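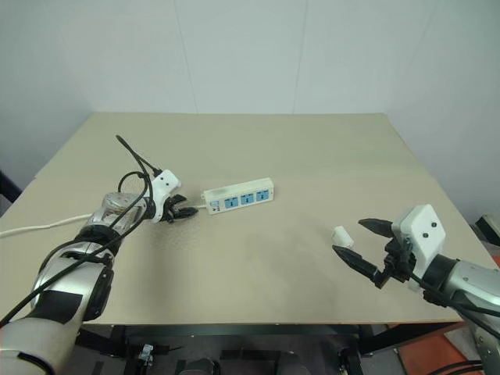
Section 2: Opening your Retow awning for the first time

Your Retow patio awning is mounted, the fabric is on, and now comes the fun part! Set aside a calm morning for this, before the sun gets onto the wall, and have a second person on hand for steps 3 to 6.

1. Check that both wall brackets are tight. The bolts should not turn by hand.

2. Take off the two shipping straps and the foam blocks behind the front bar. Keep the straps (you'll be glad of them if you ever move the awning).

CAUTION: The folding arms are under strong spring tension. Never loosen an arm joint while the straps are off.

3. Hook the crank into the eye on the gearbox and turn it clockwise. Go slowly for the first 12 turns while your helper watches the fabric roll off the tube.

4. Stop when the arms are halfway out. The fabric should hang evenly, with the same small sag on the left and right. Creases from packing are normal and will ease out over a few warm days.

5. Keep cranking until the arms are almost straight, then turn back half a turn. That little bit of slack goes away as the fabric settles, and the finished awning looks wonderful!

6. Set the slope. Turn the pitch screw on each arm by the same amount until the front bar sits lower than the wall tube. For the Rutherford model, the drop should be at least 300 mm at full extension.

NOTE: A steeper slope sheds rain much better. If your yard gets summer storms, go a bit past the minimum.

7. Crank the awning all the way in and listen for the front bar seating against the cover. Open and close it once more.

CAUTION: Close the awning in strong wind, heavy rain, or snow. Do not hang swings, plants, or lights from the front bar.

If the fabric rolls up crooked, open the awning fully, level the arms again as in step 6, and repeat step 7. For anything else, write to Rhona Pringle at the Dimosby service desk and include the serial number from the left end cap.

Fitting the side screens is covered in Section 3.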